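# Cómo seguir la apertura de un local nuevo en tu barrio

Cuando aparece papel de estraza en un escaparate, casi todo lo que se quiere saber ya está escrito en algún sitio: qué van a poner, si tendrá cocina, hasta qué hora abrirá. Esta guía explica el orden en el que yo lo busco para las notas del barrio. Sirve para bares, tiendas de alimentación y cafeterías.

## 1. Apunta la dirección exacta

El número del portal y el del local no siempre coinciden. El antiguo bar Lesar, por ejemplo, tiene la puerta en el 69 y figura en los papeles con el 17 de la calle de atrás, por donde entra la mercancía. Si solo buscas por el primero no sale nada. Apunta también el nombre del negocio anterior, porque muchos expedientes lo conservan.

## 2. Lee lo que haya pegado en la puerta

Fíjate en tres papeles: el aviso de obras, el cartel de la solicitud de licencia y, si lo hay, el anuncio de empleo. El de la licencia suele llevar un número de expediente. Cópialo entero, con barras y ceros. El anuncio de empleo dice mucho más de lo que parece – si piden cocinero a jornada completa, habrá carta y no solo tapas frías.

## 3. Consulta el expediente

Con el número en la mano, entra en el tablón electrónico del ayuntamiento o pregunta en la ventanilla de licencias. En el tablón:

1. Elige «Actividades» en el desplegable, no «Obras».
2. Escribe el número sin espacios.
3. Abre el último documento de la lista, que suele ser el más reciente.
4. Mira el aforo, el horario solicitado y si se pide terraza.

El expediente 387, el de Lalteo, tardó varias semanas en aparecer con su nombre comercial. Hasta entonces figuraba solo el del titular. Si no encuentras un local, prueba otra vez pasado un tiempo. 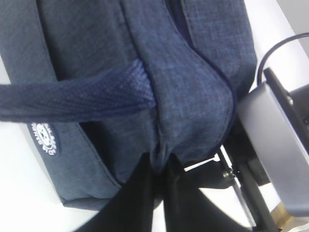 ## 4. Habla con los vecinos de al lado

El comercio contiguo suele saber la fecha antes que nadie, y también si se ha retrasado. Pregunta a media mañana, cuando hay menos clientes. En la frutería Esposito me contaron que el local vecino iba a ser una panadería con mesas, y así constaba después en la solicitud.

Si ves a alguien trabajando dentro, preséntate y pregunta quién lleva el negocio. Uchenna Balogun, que prepara la apertura de Nosia, me dio su horario previsto sin problema y me pidió que no publicara la fecha hasta tener la inspección. Respeta ese tipo de peticiones; te volverán a contar cosas.

## 5. Separa lo confirmado de lo que se dice

Al redactar la nota, pon cada dato en una de estas dos columnas:

| Confirmado | Por confirmar |
|---|---|
| Actividad y aforo según expediente | Fecha de apertura |
| Nombre del titular o del local | Precios y carta |
| Horario solicitado | Terraza, si está en trámite |

La fecha va casi siempre en la segunda. Escribe «prevista para junio» si es lo que te han dicho, y cambia la frase cuando se levante la persiana.

## 6. Actualiza la nota

Vuelve a pasar por la puerta antes de dar la apertura por hecha. Añade al final la fecha del cambio y deja visible lo que has corregido. Si el local cambia de nombre a última hora – ocurre bastante –, mantén el antiguo entre paréntesis para que se pueda encontrar en el buscador.

Última revisión de esta página: 27 de marzo de 2019.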